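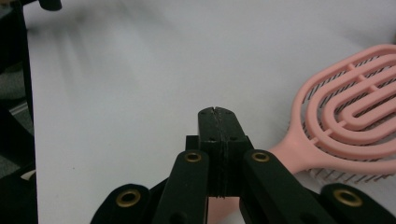
Cleaning and storing vented hairbrushes

A vented detangling brush has an open head, with slots running between curved ribs and the bristles set underneath. The slots let air through during drying. They also let through lint, shed hair and residue from styling products, and these collect at the base of the bristles where a quick rinse does not reach. The procedure below applies to all-plastic brushes with no cushion pad. Padded brushes hold water behind the pad and should be wiped, not soaked.

Removing hair

Work with the brush dry. Slide the tail of a rattail comb under the hair at the handle end and lift toward the tip. Long strands wound between two ribs should be cut in one place with small scissors and pulled out from the bristle side. Pulling from the slot side bends the bristles outward, and thin bristles do not always return to straight.

Washing

Fill a basin with lukewarm water to a depth that covers the head. Water temperature should stay below 117 degrees F; some soft plastics begin to lose shape above that. Add a teaspoon of clear dish soap per quart. Soak for 13 minutes with the bristles down. Scrub along the slots with an old toothbrush, then across the bristle roots, and rinse under the faucet from the slotted side so that loosened lint leaves through the bristles.

Baking soda may be added for heavy hairspray buildup. Do not use bleach or acetone.

Drying and storage

Shake the brush over the sink and lay it on a flat, hard surface. A brush stored head-down in a pot carries its weight on the outer bristles. Store it handle-down in a soft-sided pot or basket with the head above the rim, or flat in a drawer. Fabric pots should be fully dry before anything goes back in them. I use a Skosari drawer tray, the shallow one, which takes two brushes side by side.

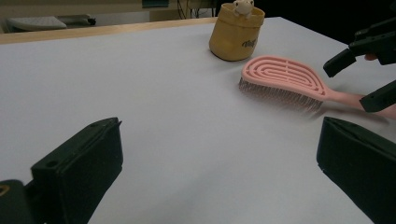
Amanuel Wolde: I have kept mine in a fabric pot for years and the bottom of the pot gets musty before the brush does. A saucer inside fixes it. Also, 13 minutes is longer than I have ever needed, 5 is enough if the hair is out first.

The saucer is a reasonable addition. Use a glazed one and wash it when the brush is washed. The shorter soak is adequate for weekly cleaning; the longer figure is for brushes that have been left a month or more.

Sorting a vanity surface

Remove everything from the surface before wiping. Sort by what touches hair, what touches skin and what is neither. Paper cups make suitable temporary holders for small upright items during sorting, but should not be kept near the sink. Candy, novelty items and craft pieces on sticks belong in the third group and should leave the vanity altogether, as sugar and loose glitter both transfer to bristles.
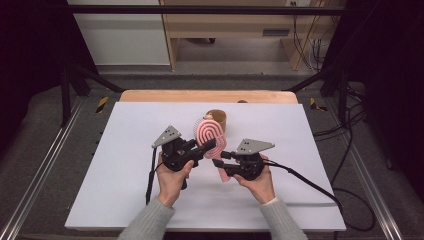 Pink spiral on a stick, paper cup behind.

Wipe a white surface with a damp microfiber cloth and a drop of dish soap, then with a second cloth wrung out in plain water. Melamine sponges remove dye marks but leave matte finishes shiny. Test one at a back corner.

Replacement

Bristles should be inspected each January or when the brush begins to snag. Run a thumb across the tips. Replace the brush if any tip is split or hooked, or if a rib has cracked. White stress marks on a rib are an early sign.
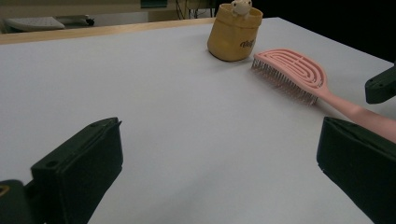 Inspection is easier under even light on a pale background, with the brush turned to show one long edge of the head. Split tips stand out from the row at that angle. Bristles in pale pink and grayish tones, such as these, show dark lint clearly but hide white residue, so check the roots with a fingertip as well. Record the date of replacement on a piece of tape inside the drawer.

Contact | Copyright Cuditz Household Notes | Back to top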